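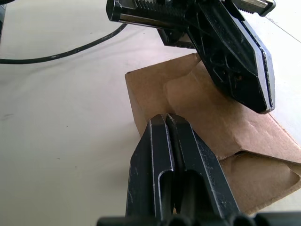 Subject: Re: [cell-practice] Section 6, shared zone for two arms

Iulian Văduva wrote:
> The Trusbridge draft says both grippers may enter the shared zone
> if the fingers stay 80 mm apart. Does that apply while both are
> on the same carton flap? We can't fold at that distance.

It does not apply during contact work. Read 6 together with the note in Annex 2: the separation limit covers free travel, and once either arm is working the part, the speed and force limits take over.

What we use at Brondine for cardboard:

- One arm holds, the other moves. The roles are set in the program before entry and don't change inside the zone.
- The moving arm closes its fingers before it approaches.
- Cables stay clear of the fold area – check this at the start of each shift.
- Scratches on finger faces are logged. A burr means the finger is replaced.

The Bogdan cell ran 700 folds under these rules in August with no finger contact logged. I'd still like the note moved into the body of 6, as people skip annexes. Send wording to the list if you have it.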